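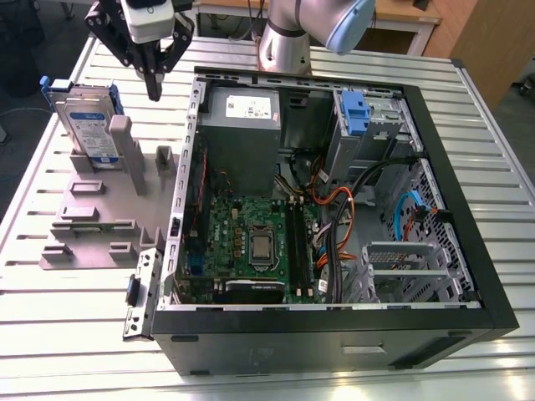

Disassembly cell, tower open, fixture plate at left with the hard drive in its caddy.

August 28, 2023
From: Efren Dagdag
To: Troleo users list
Re: Hand guiding vs. remote for drive bay work

Peter Koubek wrote:

> We are setting up the Bromari cell for desktop teardown and have to pick
> one way of recording demonstrations. Hand guiding is quicker to learn,
> but our operators keep leaning on the wrist and the force log is useless
> afterward. Has anyone run both on the same part? Also, do you record the
> fixture moves and the case moves as one episode or split them?

Peter,

We ran both on the same tower model, 16 demonstrations each way, same operator.

Hand guiding was fine for the long moves between the case and the fixture plate. It was poor inside the chassis. The operator's hand has to go where the cables are, and the arm ends up in elbow positions that the replay can reach but the planner dislikes. Your force log problem is real. The wrist sensor reads the operator and the contact together, and we found no filter that separates them.

Remote control took longer per episode but gave clean contact data. Set the translation scaling low before you go near the drive cage. We also cap the wrist speed in the driver, so a slip on the input device does not become a slip in the cage.

On splitting: we record 2 episodes. One ends with the part clear of the case, the other starts there and ends with it standing in its slot on the plate. The slot insert fails more often than the pull, and this way you can redo it alone. Keep the overlap at 10 frames or the join shows up as a jerk.

Re-teach the plate origin whenever the plate is unbolted. The Gandent script does not check it.

I can send the driver settings if you tell me which controller version you have.

Efren

Recent in this list:
Štěpánek adapter plate, bolt pattern
Time stamps drift after 900 seconds
Re: Gripper finger wear
November meeting, call for topics

Contact the list owner | Copyright Troleo users list | Back to top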